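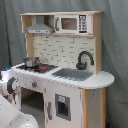

Play and Early Learning, Level 1
Handout 4: Pretend Play from Two to Five Years
Course tutor: Kgomotso Nel
Revised 29 October 2022

Purpose of this handout

This handout supports the fourth lecture of the module and should be read before the seminar. It sets out what is meant by pretend play, how it changes between the second and fifth birthdays, and what is expected of the adult who is present. Students who missed Handout 3 (Play with Objects) are advised to read that first, as several terms are carried over without further explanation.

1. Terms

Pretend play is play in which a child treats one thing, person or place as if it were another. A block is held to the ear as a telephone. A chair becomes a bus. The child knows that the block is a block, and will say so if asked.

Role play is pretend play in which the child takes on a part, such as a parent, a shopkeeper or a doctor. Small-world play uses figures, vehicles and model buildings, and the child speaks for them from the outside. Both are covered in this handout. Drama led by an adult is treated separately in the February block.

2. The usual order of development

Most children begin with short actions directed at themselves, such as drinking from an empty cup. The same action is later offered to a doll or an adult. From two years onwards, actions begin to be joined together: the doll is fed, wiped and put to bed. By three, many children announce the pretence in words ("I'm the mummy now") and expect others to accept it. Between four and five, groups of children plan a story before playing it, and may spend longer on the planning than on the story.

The order is more reliable than the ages. Students should avoid stating in an observation that a child is "behind" on the basis of one session. Tiredness, a new room or an unfamiliar adult can each reduce pretend play for a whole morning.

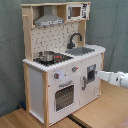
Should an adult join in when children are pretending?

An adult may join in when invited, or when play has stalled and a small suggestion would help it to continue. The adult should take a minor part, follow the children's story and leave once the play is moving again. Questions that test knowledge, such as asking for the colour of an object, tend to bring the pretence to a stop.

3. Language in pretend play

Children at play use two kinds of talk. In the first they speak in role, often with a changed voice. In the second they step outside the story to settle what will happen next: "Pretend it's night." "You can't be the baby, you were the baby before." The second kind is of particular interest, as it requires the child to explain an idea to someone who does not yet share it.

Children who use more than one language at home may use each for a different part. This should be recorded as heard. Where the observer does not know the language, a note of who spoke, to whom and for how long is sufficient.

4. Choosing and arranging materials

Materials fall along a line from the realistic to the open. A toy telephone suggests one use; a cardboard tube suggests many. Younger children generally need the realistic end of the line in order to begin. Older children manage well with open materials, and a room that offers only realistic toys may narrow their stories. 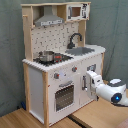

The same principle applies to the amount provided. Large quantities of loose items are frequently tipped out and left, whereas a modest selection, changed from time to time, is more likely to be taken up in a story. Clothes for dressing up should have simple fastenings that a child can manage alone. Scarves and lengths of cloth serve many parts, but must be short enough not to present a risk around the neck.

5. Observation task

Each student is to observe one child for 60 minutes in the placement setting. Written consent must be in place beforehand, and the child is to be given an initial only. Record what is said and done in the left-hand column of the form. Comments belong in the right-hand column and should be added afterwards.

Forms are available from Room 51. Completed forms are handed to the course tutor at the seminar, together with a signed note from the placement supervisor.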